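Ticket 59 - Festhorpe Shared Workshop, Bilby arm build
Opened 17th February. Status: open

The simulated arm halts before closing on fruit. The pomegranate is listed in the target file.
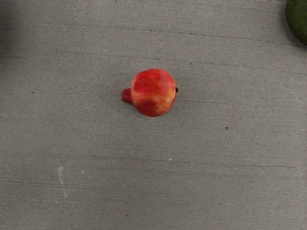 Vellier support replied that the grip offset should be checked first - the default is 5 mm.

The offset was changed to 2 mm and the apple selected as target.
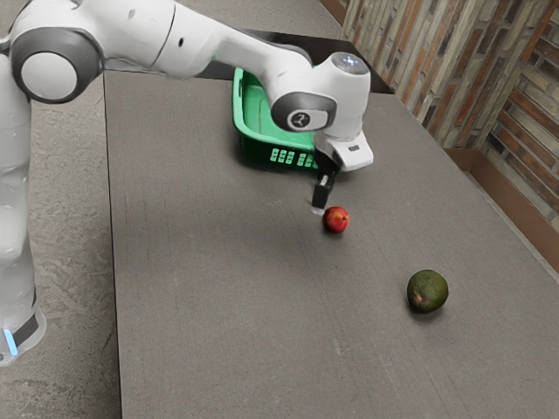

Mac Suibhne asked whether the finger length had been updated in the arm model. It had not. A corrected file is to be loaded.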